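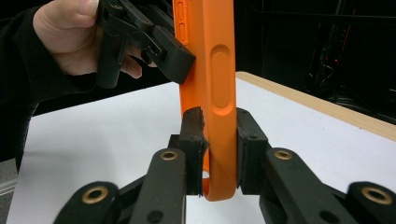 La funda naranja, vista de canto.

Limpiar una funda de silicona naranja sin estropear el color
Publicado en octubre por Gebhard Aebischer
Última actualización: octubre, 11:10

¡Hola a todos! Estoy encantado con mi funda de silicona naranja: el tacto mate, el relieve alargado de los botones en el costado, todo. Pero la llevo siempre en el bolsillo del vaquero y noto que se le pega la pelusa, sobre todo en las ranuras y en el agujerito redondo. ¿Cómo la laváis vosotros? ¿Se puede usar alcohol? Me da miedo que se quede brillante o que se ceda al quitarla tantas veces.

Mumow
¡Qué color más bonito! Yo tengo una verde y la lavo cada 10 días, con el teléfono fuera, claro. Agua tibia, una gota de lavavajillas y un cepillo de dientes blando. Para el relieve de los botones voy a lo largo, sin apretar, y en los agujeros pequeños meto un bastoncillo húmedo (un palillo de madera puede rasgar el borde, me pasó con la anterior). Luego la sacudo bien y la dejo secar de pie sobre una toalla toda la noche. Por la mañana queda con un tacto buenísimo, ¡como recién comprada! El alcohol lo dejaría para una mancha de bolígrafo, poquito y aclarando enseguida.

hofstetter_11
jabón y ya está, la mía tiene 3 años y perfecta

Clunside
De acuerdo con lo del cepillo. Para quitarla sin que se ceda, empieza siempre por una esquina y ve empujando el teléfono desde atrás, sin tirar del lateral. Y si después del lavado sigue atrayendo pelusa, prueba con una pizca de maicena: la frotas con los dedos, retiras lo que sobra con un paño seco y vuelve ese tacto suave que engancha tanto. ¡A mí me encanta!

Comunidad Hunville · Contacto · Volver arriba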